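Dulow 25 Wipe-Clean Table Covering

Product details

Dulow 25 is a coated cotton table covering for dining tables, garden tables and hall trestles. It is woven and coated by Bikia and sold by the metre from the Tallutville warehouse, or cut and hemmed to order. Item code 669.

Construction

The base cloth is a plain-weave cotton. An acrylic coating is applied to the face in three passes and cured after each one. The reverse is left uncoated, so the cloth grips a bare table top and can be glued or stapled if a fixed covering is wanted. The surface is matt. A gloss finish was offered on the earlier Dulow range and has been withdrawn.

The coating is thinner than that on a standard PVC oilcloth. The cloth hangs in folds at the corners and does not hold a crease from the roll for long. It is less resistant to cutting than PVC and should not be used as a work surface for knives or craft blades.

Patterns

Checks and stripes are yarn-dyed, meaning that the colour is in the thread and shows on both faces. Florals are printed and show on the coated face only. Pattern repeat is given on the swatch label. Shade may vary slightly between rolls, and lengths that will be seen side by side should be ordered together. We do not match new lengths to cloth from a previous order.

Measuring

Measure the table top with all leaves in place. Add the drop to both ends and both sides. Most customers choose a drop of 25 cm, which clears the lap of a seated adult. For benches, allow a shorter drop on the bench side or the cloth will be pulled each time someone sits down.

For round and oval tables, send the two widest measurements and state the shape. Cutting to a paper template is available — the template must be full size and marked with the face side. Templates are returned only on request.

Edges

Cut edge: supplied as standard. The coating prevents fraying on the face, though some loose threads may appear on the reverse after washing.

Turned hem: single fold, stitched. Reduces the finished size slightly on each side. This is allowed for when cutting.

Bias binding: cotton tape in a plain colour. Recommended for curved edges. Adds three working days to the order.

Mitred corners are available on turned hems only.

Heat and staining

Use a mat under serving dishes, teapots and anything taken directly from the oven or hob. Warm plates may be placed on the cloth. The coating softens under prolonged heat and a mark made in this way is permanent.

Wipe up turmeric, beetroot, red wine and citrus juice promptly. Ballpoint ink and hair dye cannot be removed. Newspaper left damp on the surface may transfer its print.

Cleaning

Wipe with a damp cloth and a little washing-up liquid. Dry before folding. Machine wash on a cool, gentle cycle when needed, with no bleach and no fabric softener. Do not tumble dry or dry clean. Iron on the reverse only, on a low setting. Frequent machine washing shortens the life of the coating, and wiping is preferred for daily use.

Storage

Roll the cloth face outwards on a cardboard tube. Folded cloths should be refolded along different lines from time to time. Keep away from radiators. Outdoor use is suitable in dry weather; the cloth should be brought in overnight, as the cotton reverse will hold moisture and may develop mildew.

Orders and returns

Swatches are free, up to three per address. Uncut lengths may be returned unused. Cut, hemmed and bound cloths are made to order and cannot be returned unless faulty. Check the cloth on arrival and before any further cutting at home.

The Fuentealba underlay (felt, sold separately) can be used beneath Dulow 25 to reduce noise and protect polished tops. Cut the underlay to the size of the table top, with no drop. Deliveries are suspended for the annual stocktake in June.

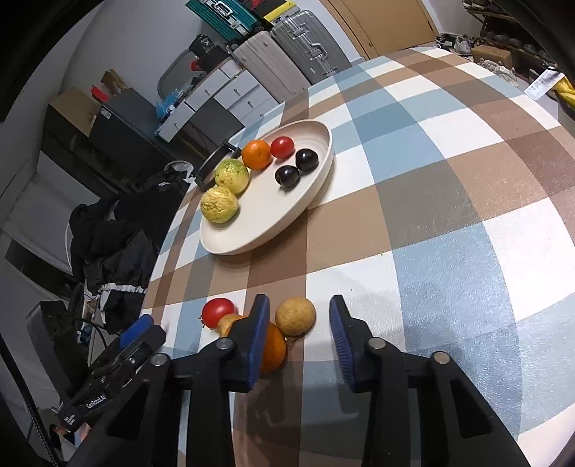
Melquiades Pacheco: Bought the check with bound edges for an extending table. Size was correct and the corners lie flat. I would add to the page that the binding takes longer to dry than the cloth itself — mine was still damp the next morning after a cool wash. The underlay does stop it sliding, but order it at the same time, as the postage is charged again if you go back for it.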